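Workshop notebook, November 3, 2021
Natural dye and overdye trials, Elville workshop, second batch
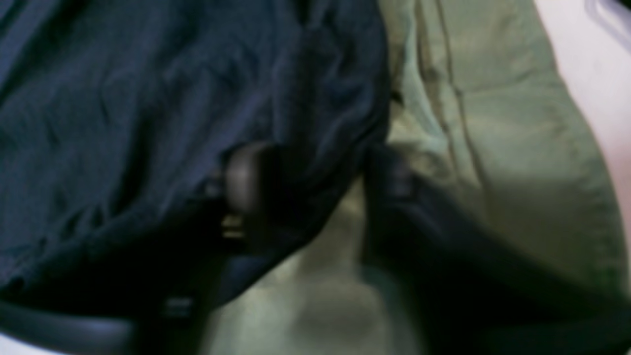 Navy and olive cloth, creases still in.

Carrying on from the last entry. Malcolm asked for everything to be written down this time, including the things that went wrong, so the entry is long.

Water first. The Elville tap water is hard and it shifts the weld toward a greener yellow than we got at the old place. I like it but it won't match the swatches Denise sent to Cluvwood, and those are what they ordered from. Rainwater tank is low. For this batch I used tap water for scouring and rinsing and kept the tank water for the dye pots. Swatches from the two kinds of water are stapled on the facing page. The difference is plain by the window and close to nothing under the shop lights, so please judge color at the window.

Scour. Cotton went in with soda ash and a little neutral soap, simmered for 2 hours, left to cool in the pot. Water came off the color of weak tea. The lighter cotton from Cuevas needed a second scour. It beads water in patches, so there is some finish on it that the sales sheet doesn't mention. Wendy is going to ring them. Until she hears back I would not cut any more of it.

Mordant. Tannin bath first, overnight, then alum. I tried to save time on one length by putting it straight into the alum with no tannin. The color took but it is flat, and it dropped badly in the wash test. Not doing that again on cotton. Wool is fine without.

Weld. Chopped dried weld, soaked overnight, brought up slowly and held at 60 C. Mervyn's notes say to keep it under a simmer or it goes brown, and he is right. I let the small pot get away from me while I was on the phone and the cloth from that pot is mustard. Kept it. Poppy wants it for linings.

A pinch of chalk in the pot brightens the yellow. With our tap water you don't need it. With tank water you do.

Iron. To take yellow to olive we dip in a weak iron bath, very short. This is the step that gives us the most trouble. What I did:

Dissolved the iron in a jar of warm water first, then added it to the bath a spoonful at a time, stirring between.
Wet the cloth out fully before it went in. Dry spots grab the iron and you get gray blotches.
Kept it moving the whole time and pulled it at 2 minutes.
Rinsed at once in two changes of water.

Longer than that and it goes drab and the hand of the cloth gets harsh. The length I left in for 8 minutes feels like canvas. Iron bath has its own pot and its own spoon, both marked with red tape. Somebody used the red tape spoon in the madder last month and we lost the whole pot to brown. Please look before you pick one up.

Indigo. The vat was sluggish at the start. Surface was dull with hardly any coppery film and the liquid under it looked blue where it ought to be yellow-green. Warmed it, added a bit more lime and fructose, stirred gently and left it with the lid on until after lunch. Much better after that. Dips were short, with a good airing between each. I stopped at 14 on the darkest length, which is more than I would like to charge for. Malcolm thinks the vat is simply weak and we should start a fresh one and use this one up on pale blues. I agree, but the Cluvwood order has to go out first.

Crocking is still a problem on the darks. Rubbed a white rag on the darkest length after the final wash and it came away blue. Washed it again with hot water and neutral soap and it came away less blue. I think the later dips are sitting on top and not going in. More dips in a weaker vat would be the way to go, and longer in the air between them. To try on the next batch.

Overdye. Two short lengths of weld yellow went into the indigo to see what green we would get. One dip gives a clear leaf green. Two gives a bottle green, nice, but it streaked along a fold where I hadn't opened the cloth out. The iron olive is cheaper to make and more even. Denise prefers the leaf green and says she can sell it. If so we need to price the extra vat time.

Drying and pressing. All of it on the lines in the back, out of the sun. The heavier cotton holds its creases after drying and needs pressing damp. Poppy tried the Urkoson press on the low setting and it left a shine on a test scrap, so use a pressing cloth. Iron-dipped pieces must not be stacked against plain yellow while there is any damp in them. The iron travels.

Wash tests. Strips of each color stitched to white cotton, washed hot, dried, clipped next to the untreated strip. Weld with tannin and alum held up well. Weld without tannin, poor. Olive, good, slightly grayer. Navy, good on color, some staining on the white. Light tests are taped up in the south window half covered with card, to come down in December. Don't move the card to have a look, please.

Stock. Soda ash is nearly out. Alum is fine. Weld will do one more batch this size. Lime is fine but the lid on the tub is cracked and it is going lumpy, so needs a new tub. pH strips are out of date and I don't trust the readings I wrote down in the last entry.

To do
Wendy: Cuevas about the finish on the light cotton.
Mervyn: look at the thermostat on the big pot, it overshoots and then hunts.
Malcolm: decide on new vat.
Me: repeat the iron dip with tank water only, same timing, and write up the recipe card once I have two batches that agree.

Spent iron bath is in the lidded bucket by the back door. It can be used once more for grays.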